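Clearing the desk, one bottle at a time, at Gorwood
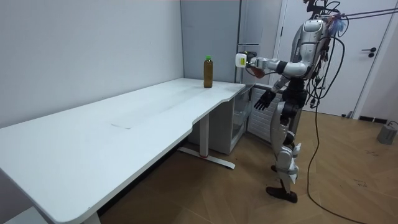 Can a robot tidy up after you yet? In small ways, and slowly, provided you don't ask for too many things at once and you aren't waiting for the room.

The team at Relora has spent much of November on the sort of chores most of us do without a thought -- picking up a drink somebody has left behind, carrying a cup to the sink, shutting a cupboard door. Visitors to the Gorwood open afternoon were able to hear how it has been going, and very friendly the welcome was too, with tea and plenty of time for questions.

A single bottle on a bare desk is where the work begins. The Gidey project, as it is called, has now logged 593 attempts at lifting and moving one, and 209 of those went through from start to finish with no help from a person. The rest needed a nudge or a fresh start, and the team was refreshingly open about it. Reaching out is the easy part, they told us, and the last few inches are where the trouble lies!

Next comes a longer list of 11 chores, which will be tried in the staff kitchen at Dresuline, the cleaning firm that has lent its support from the beginning. Nine of them are things its own cleaners asked for, wiping down worktops being far and away the favourite. The kitchen trials should start in the new year.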